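Monday, bench notes, 8:40 am

Handle run for the Asedden safety razor. Carrying on from the page where the knurling went wrong. Blanks are the 303 stainless bars from Martens, cut to length last week and faced on both ends. I had 47 on the rack this morning. Set 6 aside for threading tests and left the rest alone until the tap question is settled.

Tap question: the old heads screw on fine by hand for the first few turns and then bind. Checked the thread gauge on three of the bad ones and the pitch is right, so the tap isn't the wrong size. What I see under the loupe is torn thread about two thirds of the way down. Changed to the spiral point tap, slowed the spindle to 200 rpm, and used the thick cutting oil instead of the spray. First two handles took a head all the way down with no bind. Third one was tight again, but that hole was drilled before I swapped the drill, so I'm not counting it either way. Drilled three fresh ones with the new drill and all three are good.

Changing the drill depth on the setup sheet as well. Old sheet leaves hardly any room for chips under the tap. Added 2 mm. The handle has plenty of meat there.

10:15. Plating samples back from Zoltard. Base plates look even on the top face. Underside is thin near the two outer holes, same place as the last batch. I can see a slightly yellow cast there under the desk lamp. Will ask them how the parts are racked. If they hang from those holes we should move the hook to the center hole, where the handle post covers the mark anyway.

Blade gap, measured with feeler gauges, fresh Welex blade in each:

Head A: 0.71 left, 0.70 right
Head B: 0.68 left, 0.74 right
Head C: 0.70 left, 0.70 right
Head D: 0.69 left, 0.71 right

B is out. Took the blade out, turned it end for end, same reading, so it's the head and not the blade. The cap posts on B lean a little toward the right side. I'd like to know if that happened in casting or when we deburred them. D is inside what we allow but I wouldn't ship it to anybody who complained about the last one.

Shaved with C this morning, one pass with the grain and one across. Mild, a bit of drag under the jaw. Soap was the sample puck, which dries out too fast for a fair test. Use the tube cream next time so the results match the earlier page.
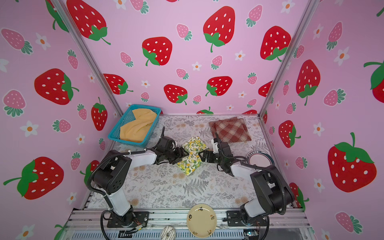 Rianne Van den Broek read the gap numbers over lunch and thinks we are chasing the wrong thing. Her view is that a difference of a few hundredths side to side won't be felt by most people, and that the complaints on the last batch were about blade overhang at the tabs. She wants the overhang measured on every head before we touch the cap posts. Fair enough. We never wrote those numbers down for the last batch, so there is nothing to compare against except the two returned heads in the drawer.

1:30 pm. Measured overhang on A through D. A and C are fine. B sticks out more on one side, which fits with the leaning posts. D is fine. Pulled the two returns and both look like B. So she may be right about what people noticed, and it may still come from the posts.

Wouter Peeters has the casting records. The supplier count for caps is 1,652 across both deliveries, and I need to know which delivery B came from. The bags were tipped into one bin, my doing. From now on the bags stay separate and the label goes in the tray with the parts.

Deburring check: ran five caps in the tumbler with the ceramic media for the normal cycle, posts measured before and after. No change on four. The fifth moved very slightly, less than I trust the indicator to show – will repeat with a bigger lot.

To do:
Finish threading the rest with the new tap
Email Zoltard about the hook position
Make a simple go/no-go block for the cap posts
Order more tube cream
Return the 0.70 feeler gauge to the other bench

Tumbler lid is cracked near the hinge. Taped for now.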